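Search this site
Enter keyword
Go

Teaching by hand: a morning with Vasylyna Demchenko at Fummont

I'd expected noise. Fummont's training floor is carpeted and quiet, and when I turned up at half past nine in May, Vasylyna Demchenko was already on her second coffee and well into her tally for the day.

She used to pack fittings at the Zaddale depot – eleven years of it, mostly on nights. Now she shows machines how to handle things, one small job at a time, over and over. "My mum thinks I play with toys," she says, laughing. "I told her, you try doing the same move 125 times before lunch!"

So does it feel odd, teaching a robot a job people used to do? She takes a while over that one. "At first, yes. Some of the night crew wouldn't talk to me. But there were 134 of us in that shed and half had bad wrists, so I don't get all misty about it."

Her colleague Maksym Zakharchenko, who came over from Vermeulen, is less easy with it. "They said no one would lose hours," he tells me. "And fair enough, no one has. But overtime's gone, and that was my holiday money." I liked him for saying it with his manager, Marlina Teoh, sitting right there. She didn't argue. She said the pay bands are being looked at again and that she'd rather people grumbled in the room (they do, believe me).

Vasylyna works with a gripper in each hand, cables trailing off to either side, at a square table with a steel stand rising from the middle. Her sleeves are cream, and the whole thing looks rather like somebody about to carve a roast. 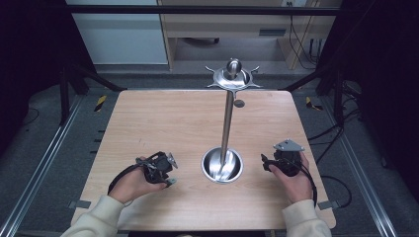
What she'd change

Shorter sessions, for a start. "After two hours my thumbs have gone on strike." She'd also like the old packers asked in more often, as they know all the little tricks. Her team logged over 433 runs last week and she reckons the best came from Pylyp Palamarchuk, who retired from packing in the spring and only popped in to say hello.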